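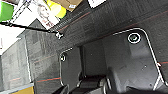
Grasteo for nightly reporting -- anyone gone past the pilot?

Forum: Data platforms > Warehousing and reporting
11 replies

tablescan
Posted 2018-01-20

We've had a Grasteo trial going since the autumn. Two data sources, one dashboard, everybody happy. Now the boss wants the whole of finance reporting on it by the end of February and I'm getting nervous. 950 tables in the old warehouse, no docs to speak of, half of them named things like tmp_final2.

Questions really:
- does the loader cope with that many tables or do you have to split it
- did you move history across or just start fresh
- is the permissions stuff as bad as it looks

Small team, no budget for consultants before anyone suggests it.

rowlock
Did this last year. Loader is fine. Permissions are exactly as bad as it looks. We ended up with one role per department and a spreadsheet to remember who's in what. Not proud of it.

Don't move all the tables. Seriously. Check the query logs first, see what gets read. We had a huge pile that hadn't been touched in years.

ninebarrow
Disagree on the last bit. Query logs only tell you what's been read lately. Year end stuff gets read once a year, if your logs only go back a few months you'll bin something that the auditors want. Ask me how I know.

rowlock
Fair, but you don't bin it, you leave it where it is. Keep the old box running read only for a year. Nothing lost.

ninebarrow
And pay for two systems for a year. tablescan said no budget.

tablescan
No budget for consultants. Old box is paid up until next winter so read only is possible. Logs go back 300 days, so it would just miss last year end. Typical.

coldpartition
We looked at Grasteo and went with Gelumex instead. Slower to set up but the permissions are miles better, you can do it by column. Worth a look before you commit?

tablescan
Too late for that I think, contract's signed. Out of interest how slow is slow

coldpartition
Setup took us most of a quarter. But that was partly us, our customer table was a mess, same people in there under three diffrent spellings. Any tool would have choked.

mudlark_sql
Gelumex is fine until you need to get data OUT of it. Then it's export jobs all the way and they queue. We had month end held up by a queue more than once. Went back to plain SQL and scripts, never been happier. People buy these platforms so they can say they've got one.

coldpartition
Never had a queue problem. Which version? The export side was redone last summer.

mudlark_sql
Before that. Might be better now, not going back to find out.

rowlock
Scripts are great till the person who wrote them leaves.

mudlark_sql
Same goes for whoever set up your platform and your spreadsheet of roles.

rowlock
Ouch. Yes ok

hexbucket
Back to the actual question. We're on Grasteo, bigger than you by the sound of it. What I'd do:

Split the load by subject area, not by source. Ledger first, then purchasing, then whatever's left. If the ledger numbers match for a full month you've got something to show the boss.

Turn off the automatic type guessing. It looked at our cost centre codes, decided they were numbers and dropped the leading zeros. Took days to spot as the totals were all still right, just the joins going missing.

Set the nightly job to stop on error. Default is carry on and send an email. Guess who reads the emails.

History -- we took three years plus the current one, left the rest behind. One complaint so far.

tablescan
That's really helpful thanks. Leading zeros would absolutely get us, our codes all start with one. Where is the type guessing setting? Can't see it under source options

hexbucket
It's on the target, not the source. Target > advanced > infer types. You have to do it for every one, there isn't a global switch. Or do it in the config file and copy that about.

ninebarrow
Would add, get finance to sign off which reports matter before you touch anything. In writing. We migrated 11 versions of the same aged debt report and they use one.

coldpartition
Also who owns it afterwards? Ours went live and then for weeks IT thought finance was looking after it and the other way round. Worth sorting before February if you can, even just a name on a page.

tablescan
Currently the name on the page is me. Will raise it.

Plan for now: ledger first, infer types off, old box read only so last year end is covered. Told the boss end of Feb is ledger only. He wasn't thrilled but he didn't say no.

mudlark_sql
Keep the old scripts somewhere anyway.

rowlock
Agree with mudlark on something, write it down.

hexbucket
Post back when the ledger's matched would you, curious how long the first full load takes with that many tables. Ours ran overnight and well into the morning, had to start it earlier after that.

tablescan
Will do. First test load is going in this week, purchasing can wait.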